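Tarnasora hand trials: frequently asked questions

Last updated 7 Jan 2021

What are you comparing?
Two ways of holding things. One is the two-jaw gripper we had from the beginning. The other is a hand with several fingers and a thumb. Both are tried with the same objects and with the same controller, which we call Tidier.

Why did you start with soft objects?
Our partners at Citomley asked for it. A hard box tells you very little about a hand, as almost any gripper can hold it. A soft thing changes its shape when you press, and then the differences come out quickly.

How many objects are in the test set?
There are 62. Each one is picked five times with each hand, and the order is mixed so that the operator does not get used to one object.

Which one is better?
It depends on the object. For flat parts with straight sides we still take the two-jaw gripper. In November it reached 94 per cent of good picks on those, and it is easier to repair. For soft or round things we prefer the fingers.

What counts as a good pick?
The object must be lifted, held for the full waiting time and put into the correct bin. If it turns in the hand but does not fall, we write this down separately – it is not a failure, but we want to know it.

Does the hand press too hard?
In the first weeks, yes. We now set a lower limit for the finger force before each soft object. 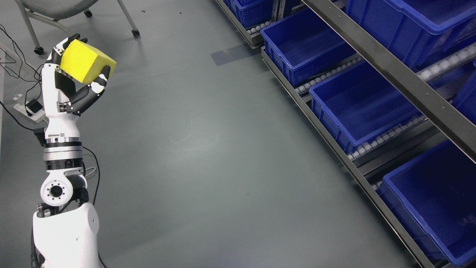

The thumb has its own limit, which must be changed in a different menu. Please check both values, because Tidier does not warn you when only one of them was saved.

Can I bring my own objects?
Yes, if they are dry and not sharp. Send us the size and weight first.

Where do the trials take place?
In the Chisholm building, on the ground floor. Visitors should wear closed shoes and stay behind the operator while the arm is switched on.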